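Notes from the board task, August

We closed out the Denska set at 2,000 examples this month. Every one was driven by hand, two arms at a time. 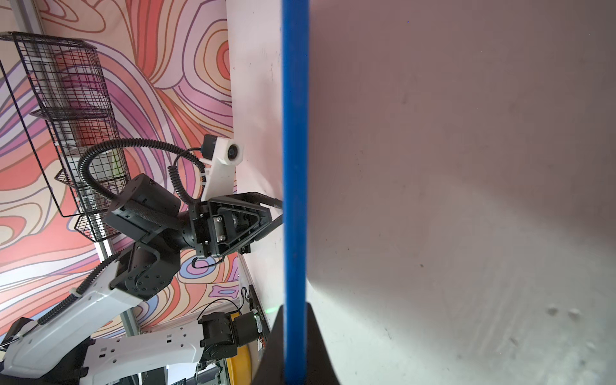 Wrist view, with the other gripper across from it.

I threw away 61 runs, mostly for long pauses – the model learns to pause too. 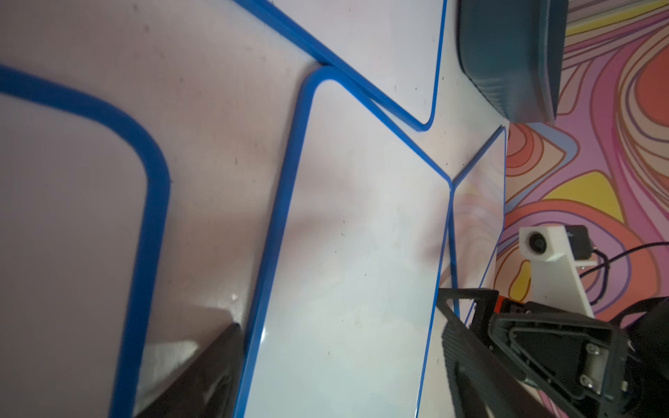
Cruickshank wrote in to ask whether the pauses could be trimmed out. They can, but the motion jumps at each cut and I don't trust it.

Next up is the Urton set, with the tray kept at the far corner.
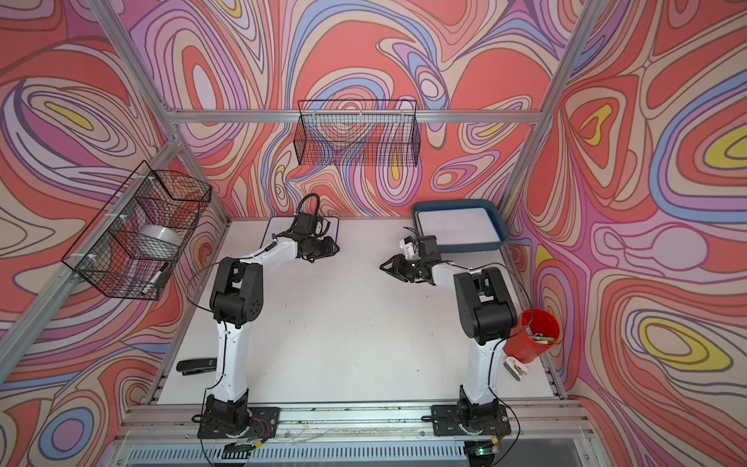
I plan to do 22 runs an hour and stop after 3 hours.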